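The Soft Touch
Two grippers, one soda can and a long afternoon in Drevitz
By Despina Hoxha
May 8, 2020

Crunch. That was the first can. Costel Obradović didn't even look up, just wrote a number in a notebook and reached for the next one.

I'd come to Drevitz to see the Pririk, a two-finger gripper that a lot of small shops have been asking about since the price came down in March. Obradović runs the test bench at Begović, a company of 14 people that puts robot arms into bottling and packing lines. He had the Pririk on one arm and its older rival, the Perkevik, in a box by his feet, waiting its turn. Same arm for both. Same controller. Same table. Swap takes 4 minutes if you don't drop the screws, and he drops the screws.

Why cans? Cheap, for one thing. And mean. A full can will take a lot of squeeze, an empty one folds if you breathe on it wrong, and from above the two look identical to a camera. "Customers always bring us the hard part last," Obradović told me. "So we start with it."

The wrist camera is where most of the arguing happens. Wim Martens, who wrote the vision code, wants it close, right down between the fingers, so he can see contact. Hrvoje Dimitrov wants it higher up. His point is glare. A can lid is a little mirror, and under a warm lamp it blows out and the software loses the edge of the rim. They have been having this fight for a while, you can tell, they finish each others sentences and not in a nice way. 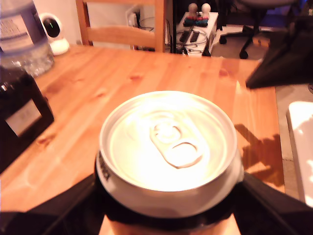 A can between the gripper's fingers, tab still closed. The bright lid is what the camera has to cope with.

Martens gave a bit of ground after the first hour. He'd been finding the can by the circle of the lid. Now he goes for the pull tab first, which holds its outline even when the metal around it is washed out, and works outward from there. Better. Not fixed.

So, the numbers. They ran 200 picks per gripper, full and empty cans mixed, nobody telling the software which was which. The Pririk got 134 clean ones on the default settings. Clean means lifted, moved, put back, no dent you can feel with a thumb. Phúc Quan was the thumb. He takes this seriously and washes his hands beetween batches.

Nearly all the bad ones were empties. The fingers close fast, then slow down, but they slow down late. Turning the closing speed down in the controller helped a lot, and cost time on every pick. Obradović figures a bakery wouldn't care. A bottler would.

The Perkevik is slower from the start. Heavier too, and the cable comes out at a stupid angle, right where you'd want to rotate the wrist. But the force setting means what it says. Ask for a light grip, get a light grip. It ended the day ahead on empties and behind on pretty much everything else, including a slip on a full can that rolled the length of the table and went under a desk. Quan got it. We did not open it.

Price matters here. The Pririk is 900 cheaper, and for a shop buying one arm and one gripper that is the whole conversation. Dimitrov thinks most of them will buy it, use it at half speed and be perfectly happy. Martens thinks they'll call him.

I asked Obradović which he'd pick for his own bench. Long pause. The Pririk, he said, with the Perkevik's pads on it, if anyone would let him. The pads don't fit. He's tried, there's a drawer of adaptors from trying.

They were setting up glass jars when I left.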